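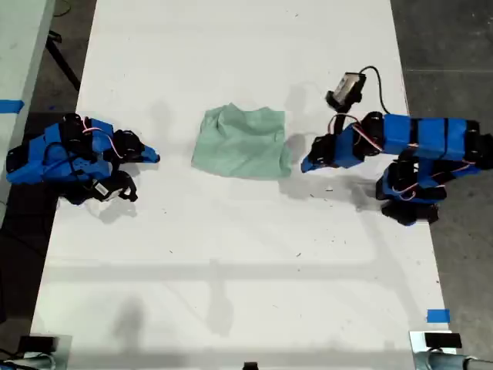
Blaue Arme, blassgrünes Tuch, weißer Tisch.

Tag der offenen Tür bei Wornex in Elumberg, wo Ölgemälde nach alten Meistern entstehen. Halle zwei riecht nach Terpentin und Filterkaffee, in dieser Reihenfolge. An den Staffeleien trocknet dreimal dieselbe Mühle, einmal mit Gewitter, gegen Aufpreis. Laut Führung stehen 1042 Motive im Katalog, ein Bild braucht rund 13 Tage, Wolken zählen extra. Das Modell Ridgeway, Goldrahmen mit Alterungsspuren ab Werk, kostet 369 Euro. Meine Frage nach dem Original wurde freundlich an den Shop verwiesen. Dort gab es Postkarten. Ich habe die mit der Mühle genommen, ohne Gewitter.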